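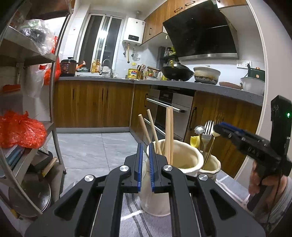 Utensil station, kitchen, practice run. Both hand grippers in use.

Minutes, open day debrief, Thu 21 February
Present: Carola Hamann (chair), Gunther Frerichs (notes), kitchen team, two from Nyamweya, one from Dritach by phone (line dropped twice, came back for item 4)
Apologies: Trurnirlow office

1. Last minutes
Agreed. One fix, the spare battery order was for Giltent kitchens, not Nyamweya. Gunther to correct.

2. How the visit went
81 visitors signed in. More than last September, Carola pleased. First group came early and stood in the hallway, coats everywhere. Coat rack needed next time.

Welcome talk ran long. Gunther had eight minutes, used most of twenty. Says questions started during the slides and he didn't want to cut people off. Carola: questions at the end, put it on the first slide.

Kitchen tour liked best. Comment cards mostly about kitchen, a few about parking, one about the coffee (bad).

3. Utensil station
Task was picking utensils out of the two cream containers and putting them back, one person on the grippers. Chopsticks in the big one, forks and spoons and the yellow utensil in the small one. Team kept to that after the rehearsal, when everything was mixed and visitors lost track of what was being picked.

Chopsticks were the crowd favorite. Thin stuff is harder to grip and people could see that without being told. Two standing close together is the hard case, fingers want to take both. Carola wants that kept in, shows the problem better than any slide. Nyamweya not so sure, their people would sooner see a clean pick first and the hard one after. Agreed: easy pick first, then chopsticks.

Spoons. Shiny one is still a nuisance for the software side, reflections. Dritach asked if we'd swap it for a dull one. Kitchen team says no, real kitchens have shiny spoons. Left as is.

Cloth under the containers: stays. Was slipping in the afternoon, somebody put tape under it. Proper non-slip mat to be bought, thin one, goes underneath.

Visitors wanted to try the grippers themselves. We let five of them have a go at the end of the last tour, not planned. Went fine but no one had a sign-up sheet and there was some pushing in. Discussion. Outcome, try-it slot at the end of every tour, names taken at the door.

Grip strips on the fingers, the blue ones. Dritach asked how long a set lasts. No good answer, we don't log it. Gunther to start a log, date on and date off, nothing fancy.

4. Demonstration for Giltent
Separate session after lunch, smaller group. Giltent want to know if recordings made by hand in our kitchen are any use for their own arms, which are mounted on a rail and have a shorter reach. Dritach (back on phone) says yes for the picking, less so for anything low down like the rack. Would need to be checked on their side.

Giltent asked for a sample. 1130 recordings from the utensil task are sorted and labelled, rest still in the pile. Carola OK with sending the sorted ones, only after the agreement is signed. Not before. She said this twice so it goes in twice. Not before.

They also asked about stove work. We said later. Wok and lid are on the list for spring but the handover between two people is not worked out, and no one wants heat on with visitors in the room. Stove off for all open days, standing rule, please tell new people.

5. Room and layout
Too many people at the counter end. Tape line on the floor tiles suggested, agreed. Tape has to come off clean, test a bit first in the corner.

Rack on the left: bags on the shelves. Nyamweya asked if it could be tidied for visitors. Long talk, longer than it deserved. Kitchen team want the clutter, recordings in a bare kitchen don't carry over to anyone's real one. Compromise, bags stay, walkway kept clear, pan lids not to stick out where someone can kick them.

Evening tour: dark window reflects the lights and you could see it on the playback screen. Blind? Carola getting a price. Kitchen team would rather keep some evening recordings the way they are.

Playback screen too small for the back row anyway. Trurnirlow have a bigger one, Gunther to ask if we can borrow it.

6. Any other busines
Name badges: not enough lanyards. Order more.
Leaflet still has the old phone number. Please bin the remaining box, new print next week.
School group has written asking for a visit. Age limit for try-it slot not decided, carried over.

Actions
Gunther: correct last minutes, strip log, ask Trurnirlow about screen, shorten talk
Carola: Giltent agreement, price for blind, reply to school
Kitchen team: mat, floor tape test, sign-up sheet, lanyards
Dritach: send note on spoon reflections, what would help short of swapping the spoon
Nyamweya: collect up their comment cards and send them over, ours are typed up allready

Next meeting same room, date by email. Closed early, room was needed.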